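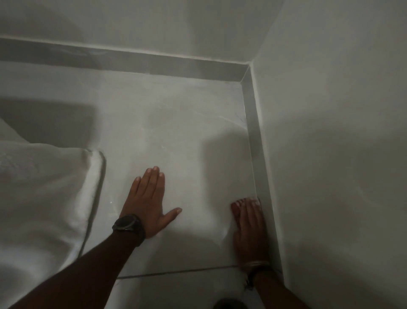
As duas mãos no chão cinza-claro, relógio preto no pulso esquerdo.

Oficina > Caderno > Som e palco > Setembro

Entradas Arquivo Material Contactos

Setembro, 23h40

Acabei de chegar do ensaio geral do concurso de canto no Colidau e escrevo já, senão amanhã esqueço metade. A parte boa primeiro: a final tem som! O sistema Brondska aguentou as duas horas sem um estalo, mesmo com a banda toda a tocar por cima dos coros (e a banda toca alto, meu Deus, aquele baterista não tem meio-termo).

A parte menos boa é o retorno dos finalistas. No dueto de abertura a voz dela ficou enterrada no auricular dele e os dois foram acelerando, acelerando, até chegarem ao refrão quase um compasso antes dos metais. Baixei as teclas no retorno, cortei um bocado nos 400 Hz e à segunda passagem já cantaram a sorrir. Deixei isso gravado na cena 18 da mesa. Por favor não mexam na 18!

Os microfones sem fios Pruitt continuam a fazer aquela coisa esquisita quando o cantor desce a escada da esquerda e vai para a plateia. Desta vez foi um corte curtinho, mesmo no fim da balada. Mudei a antena para o lado do bar e não repetiu, mas só experimentei uma vez, portanto não ponho as mãos no fogo. Amanhã repito a caminhada com a sala cheia de figurantes, se a produção mos emprestar.

Luz: o número do convidado surpresa ficou lindo, tudo em âmbar e depois aquele branco seco na última nota — arrepiei-me, e já o vi quatro vezes. O momento do resultado é que ainda está comprido de mais. O rufo dura 34 segundos e aos 20 e tal já estava toda a gente a olhar para o telemóvel. Pedi para encurtar, ficaram de pensar.

O vídeo de recapitulação da temporada entra pelo Starnen e chega mais baixo do que tudo o resto. Subi o fader para 70 e ficou equilibrado com os apresentadores, só que a música do genérico agora salta um pouco. Alguém com ouvidos frescos que oiça isto de manhã, os meus já deram o que tinham a dar.

Falta ainda:
- pilhas novas para os quatro microfones de mão
- fita no cabo que atravessa a boca de cena
- confirmar o tom da última canção (o pianista tem uma versão, as cordas têm outra)
- pedir água para a régie, que hoje foi um deserto

Entrada às 15h. Levo eu os auriculares suplentes.

Entradas recentes
Montagem no Colidau: planta de palco e cabos
Pruitt: testes de alcance na plateia
Semifinal, notas da mesa de retorno
Starnen: níveis de entrada de vídeo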